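3. Materiales: el mobiliario a escala y lo que se espera de él

La literatura sobre ensamblaje doméstico lleva años apoyándose en muebles en miniatura. El argumento es conocido: una cajonera reducida cabe en una mesa, se repone con facilidad y conserva, según se afirma, las relaciones geométricas del mueble que sustituye. Nuestra posición de partida es menos optimista. La geometría se conserva en el archivo de diseño; que se conserve en la pieza que llega a la mesa es una cuestión empírica, y los trabajos que hemos revisado rara vez la tratan como tal. Folmont, el catálogo más utilizado en nuestro entorno, presenta sus piezas como «equivalentes funcionales» del mueble de tamaño real y no define en ningún lugar qué función se tiene por equivalente.

El conjunto que empleamos reúne cuerpos abiertos, cajones pequeños y elementos de apoyo con tablero y patas, todos blancos. La elección del color se heredó de Govia, el proyecto en el que se diseñó la primera versión de la serie, y la mantuvimos para no introducir una diferencia más respecto de sus resultados. No nos parece una buena elección. En una pieza blanca la arista se lee por la sombra, y la sombra depende de la luz del local, que ningún protocolo de los publicados hasta ahora obliga a registrar.

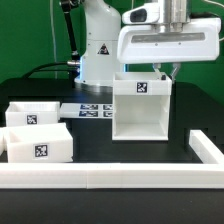

Conviene separar dos afirmaciones que suelen aparecer juntas. La primera sostiene que un cajón a escala plantea el mismo problema de inserción que uno real. La segunda, que quien resuelve el primero está en condiciones de resolver el segundo. La primera es discutible; la segunda, tal como se formula en los resúmenes que acompañan al catálogo, carece de apoyo. En un cajón real intervienen la guía, el peso del frente, el contenido y la deformación del fondo. En el cajón a escala queda un prisma abierto que debe entrar en otro, con una holgura que el diseñador ha fijado a su conveniencia. Si la holgura es generosa, la tarea se reduce a acercar una pieza a otra con un mínimo de puntería.

Tymoshchuk, el procedimiento de puntuación que adoptamos a falta de otro mejor, agrava la dificultad. Concede el punto cuando el cajón queda «alojado», término que admite lecturas muy distintas. En la revisión interna de marzo comparamos las hojas de dos turnos y encontramos discrepancias justamente en los casos intermedios, aquellos en los que el frente sobresale o la pieza descansa torcida sobre un lateral. Decidimos anotar esos casos por separado. Al hacerlo perdemos comparabilidad con las tablas anteriores, y lo asumimos.

3.1. Superficies, marcas y orientación

Algunas piezas llevan en una de sus caras una marca cuadrada en blanco y negro, destinada a establecer su posición. La práctica está tan extendida que apenas se discute, pero tiene consecuencias para lo que aquí se estudia. Un mueble marcado informa de su orientación antes de que nadie lo toque. Los muebles de una vivienda no lo hacen, y buena parte de la dificultad de montar una cajonera consiste en averiguar qué lado es el de arriba. Cuando un trabajo comunica tasas altas de acierto con piezas marcadas, habría que preguntarse cuánto de ese acierto corresponde al montaje y cuánto a la etiqueta.

Tampoco es indiferente el lugar de la marca. Situada en el tablero superior de un elemento con patas, se distingue bien desde arriba y se deforma en perspectiva cuando la vista es rasante (figura 3). En el frente de una caja ocurre lo contrario. El catálogo mezcla ambas soluciones sin justificarlo, y no hemos encontrado ningún estudio que las compare con las mismas piezas.

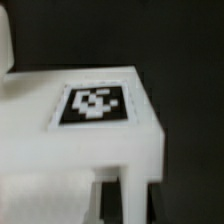
Figura 3. Elemento blanco con tablero superior plano y apoyos descendentes. La marca cuadrada ocupa el centro del tablero, dentro de un reborde poco profundo.

3.2. Disposición sobre la mesa

La disposición inicial sigue la plantilla de Clikik, con los cuerpos abiertos a los lados y la zona central reservada para el cajón. La plantilla se presenta como neutra. A nuestro juicio no lo es: deja siempre despejado el espacio donde va a trabajarse, cosa que en un montaje casero casi nunca sucede, y coloca las piezas de modo que ninguna estorbe a la siguiente. Hemos respetado la plantilla para que los resultados puedan contrastarse, con la advertencia de que describe una mesa excepcionalmente ordenada.
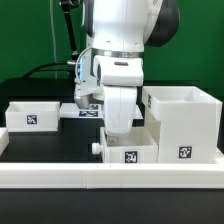 Queda el problema del número. El informe de Govia habla de 3.000 ensayos y extrae de ellos conclusiones sobre «la manipulación de mobiliario» en general. Al desglosarlos se comprueba que proceden de seis combinaciones de piezas, repetidas con variaciones menores de posición. Repetir muchas veces una misma situación permite estimar bien esa situación. Nada dice de un cajón con otra proporción, de un fondo más alto o de una mesa en la que falte sitio. Nuestro propio conjunto, con 100 ensayos, es más modesto y adolece del mismo defecto, de manera que las tablas de la sección siguiente deben leerse como una descripción de estas piezas en esta mesa.

Hemos renunciado, por ello, a ofrecer una cifra global de éxito. Se dan los resultados por combinación, con los casos intermedios en columna aparte, y se indica en cada fila qué cara de la pieza llevaba la marca.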